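Reading time: 3 min

The bowl that has to stack

Most cupboards are 12 inches deep and hold more bowls than they were planned for. At Prolwood, a small tableware workshop run by Vlasta Golob, stacking is settled on paper before any clay is thrown.

The critical figure is the angle between foot and rim. If the wall rises too steeply, one bowl wedges inside the next and the glaze chips when they are pulled apart. If it opens too far, the stack leans. Golob draws each profile twice, one drawing inside the other, and measures the gap at the rim.

Throwing lines complicate matters. Ridges on the outside of a bowl give grip to wet hands, but they also bear on the inner wall of the bowl beneath. They are kept shallow.
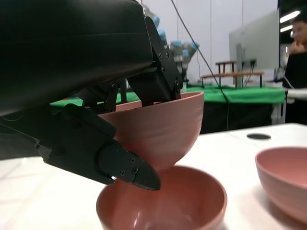
Glaze adds thickness on both faces, so the gap on the drawing is always larger than the gap in use. Pinks are awkward in this respect. Ebenezer Ansah, who mixes the workshop's glazes, tested 86 tiles before settling on a muted shade that stayed even at a thin coat.

The kiln takes its share as well. Clay shrinks as it dries and again in firing – a rim that is slightly oval at the end will still stack, though only one way round.

For storage at home, Golob advises stacks of no more than six, with the heaviest bowl at the bottom. Felt discs are optional. Bowls should be lifted straight up, never twisted.

86 shares
3 comments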